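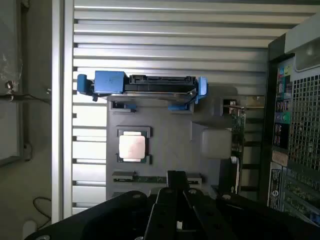
Teardown cell, Ponden workshop: a tower on its side, processor uncovered, gripper in position.

Woltholm Fund, Household and Workshop Automation Program
Progress report from the Ponden bench
August 23, 2018

When we applied for this grant in January, the question on the form was "Can machines do everyday chores yet?" and the box for the answer held one line. We wrote "some." We would now like to revise that to "some, slowly, with supervision," and the rest of this report is the supervision.

Work under the grant has run on 2 tracks. The household track is laundry and dishes, at Stuncombe. The shop-floor track is taking apart and refitting old desktop towers, at Ponden. You asked us to keep the two in one report so they could be compared. They compare badly, mostly to the disadvantage of the laundry.

Stuncombe first. The folding rig can fold a hand towel if the towel is handed to it flat, by a person who could by then have folded it. We have stopped showing this to visitors. Fitted sheets are off the plan. The dish work is in better shape: plates and bowls go into the rack without much fuss, mugs go in if the handle faces the right way, and cutlery is still a matter of opinion. We've asked Stuncombe to drop cutlery until the new fingers arrive and spend the time on mugs.

Ponden is where most of the money went, and most of the progress. Computers are kinder than towels. A memory slot stays where it is and doesn't go limp when you pick up one end. The trouble is that everything inside a case was designed for human fingers, plus a human willing to swear at it. Latches want a press and a pull at the same time. Cards want a firm push, and the word "firm" has cost us more hours than any other in the manual.

Since the last report the cell has logged 2,322 attempts at single steps. A step means one part gripped, lifted, placed or seated, and we count it whether it goes well or not. The Moges software, which decides what to try next after a miss, used to repeat the same miss with great confidence. It now backs off, shifts a little and tries again, and this one change did more for us than anything we bought. 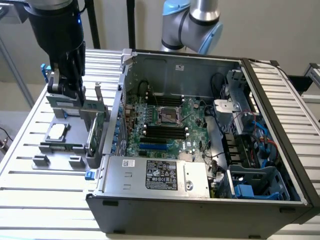 Could the cell be left to run overnight by itself?
Only for steps where a mistake costs nothing, such as moving parts from one tray slot to another. Anything that goes into a socket still has a person within reach of the stop button, and we expect that to hold through the end of the grant.

On budget, we are close to plan. Spending on replacement boards is over, for reasons that will be clear to anyone who has bent a socket pin. Spending on travel is under, because the Stuncombe team has discovered the telephone. We'd like to move the difference across and will send the form separately. The fingers for Stuncombe are ordered and paid for. They are also late, and the supplier has been very polite about it.

Staff time is the honest weak spot. For every hour the cell works, somebody spends time resetting it – parts back in the tray, case squared up, cables tucked out of the way. In the proposal we called this "minor overhead." It is a job, and the person doing it would like it described as one. A version of the tray with deeper recesses is on the drawing board, and it should make at least the putting-back quicker.
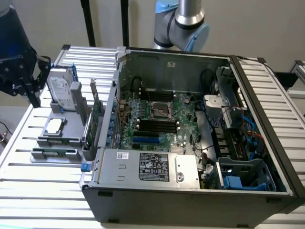
We also want to try starting with the case turned a little from its usual angle, which sounds trivial and isn't. At present the software likes things where it left them, much as the rest of us do. A repair shop won't oblige. Towers come in with dust in them, screws missing and the odd cable routed by someone with strong private views, and until the cell can cope with that it is a very patient demonstration.

Plans for the next 6 months:

Ponden: memory and expansion cards first, then drives. Processors last, with cheap boards.
Stuncombe: mugs in any orientation, then cutlery if the fingers turn up.
Moges: a plain-language log, so that a shop owner can see why the cell stopped without calling us.

We need one decision from you, on whether towels stay in the program. Our recommendation is to let them go. If the fund would like to keep them, we'll need a softer gripper, a second camera and a longer deadline, and we can have a price for all of it with you by the next call.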